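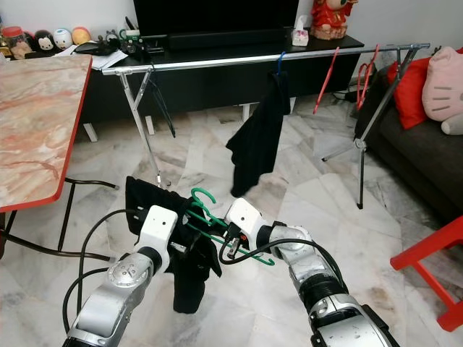 Are the care home residents getting their dentures cleaned every night now?

Most of them are, on most nights. The gap is at weekends, when agency staff are on and haven't had our training, and I'll come to that further down.

Print this page | E-mail this page

Tomum mouth care project: progress report to the Halász Fund

Hello again! You asked me to keep this one shorter than the last, so I've left the training handouts out and I'll send them separately if you'd like to see them.

We started the year with a grant for 200 mouth care kits, and 167 have now gone out to residents in Harkel and Rinach. The rest are in our store cupboard waiting for the second Rinach home to finish its refurbishment (the top floor is shut and the residents have been moved about, so the manager asked us to hold off, quite sensibly). Each kit has a soft brush, a denture brush, a lidded pot and a small tube of high-fluoride toothpaste where the dentist has prescribed one. We did wonder about putting mouthwash in as well, but several residents can't rinse and spit safely, so it stayed out.

The denture marking has been the big hit. I honestly thought it would be the dull bit of the bid! Dentures get muddled far more than you'd think, especially after a hospital stay, and a set that belongs to somebody else rubs and hurts and ends up in a drawer. We now mark each set with the resident's name on a part that doesn't show. Families have been ringing up to ask for it, including two whose relatives aren't in our homes at all, and I'd love to talk to you about whether we could stretch to that.

Training has gone well on weekdays. Zbigniew Witkowska has been running the sessions, and he does them at the handover between shifts so that staff don't have to come in on a day off. He brings a set of model jaws and lets everybody have a go at brushing somebody else's teeth, which always gets a lot of giggling and then goes rather quiet once people find out how odd it feels to have it done to you. After that they tend to ask much better questions. The commonest is still what to do when a resident clamps their mouth shut, and we've been suggesting they stop, try again after a cup of tea, and write it down either way.
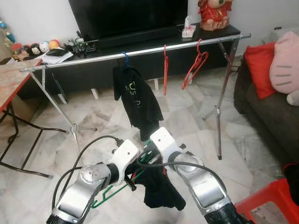
Writing it down is where we've had the most trouble. The bedside charts we designed had too many boxes and people were ticking the lot at the end of a shift. We cut them down in the winter to morning, evening and dentures out overnight, with a line for notes, and we collected 1332 completed sheets from the two towns. They aren't perfect, but I do believe them, mainly because they've got gaps in! The notes are lovely in places as well. One carer wrote that a lady had asked for her teeth in before the hairdresser came, and she hadn't asked for them in months.

Now for weekends. The charts show denture cleaning dropping off on Saturday and Sunday in every home, and when I went round asking, it came down to agency cover every time. We tried a laminated card by the basin and it made very little difference that I could see. What I'd like to do next is a short film that agency staff can watch on a phone at the start of a shift. The Harkel homes have said they'd make it part of their welcome, and Rinach is thinking about it.

Money next, and I'm afraid it's not very exciting. The kits came in a little under budget because the supplier gave us a better price on the denture brushes. Travel went over, as the bus to Rinach no longer runs in the evening and Zbigniew has had to take taxis home. I've moved the one across to cover the other, as we agreed on the phone, and the rest is as planned.

We have a meeting with the home managers on 22nd March and I'll ring you afterwards with whatever they say about the film. The remaining kits should be out well before July, builders permitting. Do come and visit one of the homes if you're up this way, and tell me beforehand if you can, so I can get you in on a training day and you can have your teeth brushed by a stranger.

Print this page | E-mail this page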